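The Plain Two-Slot Toaster, and Whether You Need a Better One

Filed under: Kitchen counter, 2021-11-08

Every February the appliance makers send out word that the toaster has been reinvented, and every fall the same machines turn up in the sale flyers at a discount. This year's mailing from Welano promises "bakery results at home." I have been to a bakery. I have also eaten the toast that came out of the last Welano, and I would not have guessed the two were related.

So I want to put in a word for the boring kind: two slots, a lever, a knob. The cream-white ones with rounded corners look a bit like something your aunt had, and they take up less room than a bread box. 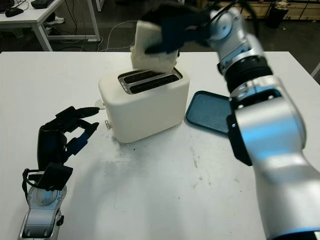
The argument for spending more usually begins with even browning. The Beline brochure gives it two full pages, with a chart. I read the chart twice and still can't tell what was measured, or on what bread. Soft white sandwich bread browns fairly evenly in nearly anything, and a sourdough heel with a hole in it browns evenly in nothing. Most of what people blame on the toaster is the loaf, in my opinion, and the rest is a crumb tray that hasn't been pulled out since they bought the thing.

Then there is the dial. Reader Dineo Xaba wrote in to ask what the numbers mean, having been told by a store clerk that they were minutes. I wouldn't count on it. On one toaster a four is lightly tanned and on the next it's charcoal, so treat the number as a mark you can come back to and nothing more. Start low. You can always send a slice down again, and you can't bring one back.

Slot length matters more than any of this, and the boxes hardly mention it. Take a slice of the bread you really eat, measure the long side, and bring that measurement to the store. If the slice has to go in on a slant it will come out with a pale corner, and sooner or later it will jam. Try the lever while you're there, too. It should go down without the whole toaster sliding away from you. 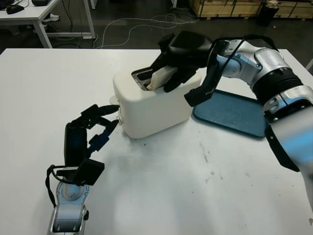 As for price, Ovuveck wants 100 dollars for its two-slot, and what you get over the 63-dollar model is a bagel button and a light. Melahat Baysal, who handles our returns column, says the bagel button comes up in complaints more than any other feature, mostly from people who pressed it and noticed no difference. I can't say I'm shocked. Rankin sits in the middle at 70 and throws in a warming rack, a wire thing that I give six weeks before it moves to the back of a cabinet.

If yours still heats on both sides and lets go of the bread when it's supposed to, I would keep it. Unplug it, let it cool, empty the crumbs, wipe the outside with a damp cloth and wipe the table under it as well. Don't go in after a stuck slice with a fork, whatever your father did.

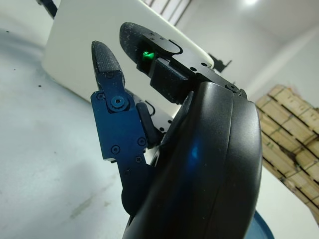 Black fingertips, with whitish dust on the broad one.

Letters on bagel buttons are welcome, particularly from anyone who has one that works. Next issue: electric kettles, and what "rapid" is supposed to mean.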